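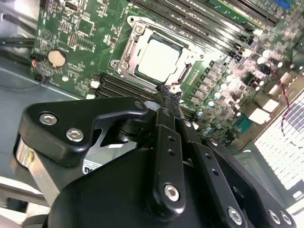

Inside the Box: Hardware Handout 2
Finding your way round a motherboard

Welcome back! Last time we talked about what a computer does. Now we get the side panel off and look at where it all happens, which for my money is the best part of the whole course. The handout goes with the practical at the Ometura workshop, so bring it along and scribble on it as much as you like.

Before you touch anything

Shut the machine down, switch it off at the wall and pull the mains lead out. Press the power button once afterwards to drain what's left in the system. Put your wrist strap on and clip it to bare metal on the chassis. Hold any loose part by its edges.

The processor and its socket

Start here, because everything else on the board is laid out to serve it. With the cooler off you can see the processor sitting in its socket, held down by a metal retention frame. The pale silver lid you're looking at is the heat spreader. The chip itself is hidden underneath and is surprisingly small! The spreader carries heat up into the cooler, with a thin layer of thermal paste filling the tiny gaps between the two.

Running along the side of the socket is the load lever. Push it down slightly and outwards to release it, then let it come up gently. It takes more force than you expect the first time (everybody winces). Never lift the processor out until the frame is fully open, and never touch the contacts.

Memory slots

The long black slots with latches at the ends are for DIMMs, the memory modules. Some boards have one bank of slots and some have a second on the other side of the processor. A second bank is more usual on workstation and server boards, where people want a lot of memory close to the chip. Open the latches, line up the notch in the module with the key in the slot, and press evenly until the latches click. If it won't go in, turn it round. Please don't lean on it.

Power: chokes and capacitors

I love this bit. Your power supply sends the board 12 volts, but the processor wants something nearer one volt, and lots of current with it. The dark square blocks are chokes, small coils that smooth the current, and the cylinders with silvery tops are capacitors, which store charge and steady the voltage. Look at the tops of the capacitors: they should be flat. A domed or leaking one is a fault, so write it down on your sheet.

The coin cell

The round silver battery keeps the clock ticking and, on many boards, holds the setup settings while the mains is off. If a machine forgets the time whenever it's unplugged, suspect the cell first. They cost very little and swap in seconds.

For the practical

Work in pairs. Sketch your board, label the socket, memory slots, chokes, capacitors and battery, then compare with another pair. Kylie Costigan will be on hand with spare straps and screwdrivers. Anoma Miah has the sign-up sheet, and there are 14 places in each session.

Reading: Wustine bench guide, page 66 onwards.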